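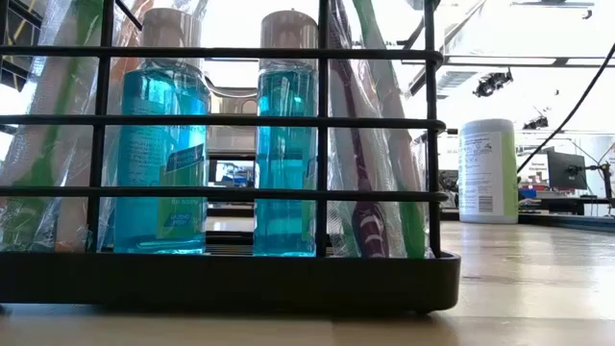
Mouthwash, wrapped toothbrushes and the wire caddy, with the wipes to the right.

Mollgate Robotics Club: Questions We Get Asked

What does the club do?
This year, mostly dental hygiene. Our project is called Ikudent, and the aim is a robot arm that can restock a bathroom caddy without supervision or swearing. It sorts, picks up and puts away. It does not brush anyone's teeth, and we would ask parents to stop suggesting it.

Why toothbrushes?
They are cheap and surprisingly horrible to pick up. The wrapper crinkles, slides and shines, and the vision code tends to believe whatever the shine tells it. Rajkumari Bisht, who runs the software side, spent most of August on cellophane and no longer wishes to discuss it.

And the mouthwash?
Clear bottles, blue liquid, bars in front. If the code can find the cap on one of those, it can find most things. One of the labels says "No Alcohol", which saved us a conversation with the school office.

Who can join?
Anyone aged 11 to 17. You don't need to be good at maths or own a laptop. You do need to be able to lose an argument with someone younger than you.

Do I need to know how to code?
No. About half the work is moving things back to where they started so the arm can have another go. If you can put a toothbrush in a caddy, you are ahead of where the robot was in September.

When do you meet?
Tuesdays after school until six, and Thursdays as well in the run-up to a competition. The open evening is Thu 15 November. Come at any point, but the demo goes better before Lorna Policarpio has started improving it.

Which competition are you entering?
The Görtz Cup, junior division, held in Etetitz. Teams get 14 minutes to fill a caddy from a mixed pile, and points come off for anything dropped, squashed or put in upside down. Last year we came ninth. There were more than nine teams, thank you for asking.

How many attempts does it take to train the thing?
We are aiming for 2,000 recorded goes before the competition. Put your name on the rota by the door if you can do a session.

Can I bring my own toothbrush?
Only if it's new and still wrapped. We have had to be firm about this.

What does it cost?
Nothing for the first term. After that we ask for a small contribution towards parts and biscuits, and the accounts don't look too closely at which is which.

Can I touch the robot?
Ask first. Tie your hair back and keep your sleeves out of the way. The red button stops it, and anybody may press it, including visitors.

My question isn't here.
Email the club through the school website and put Ikudent in the subject line.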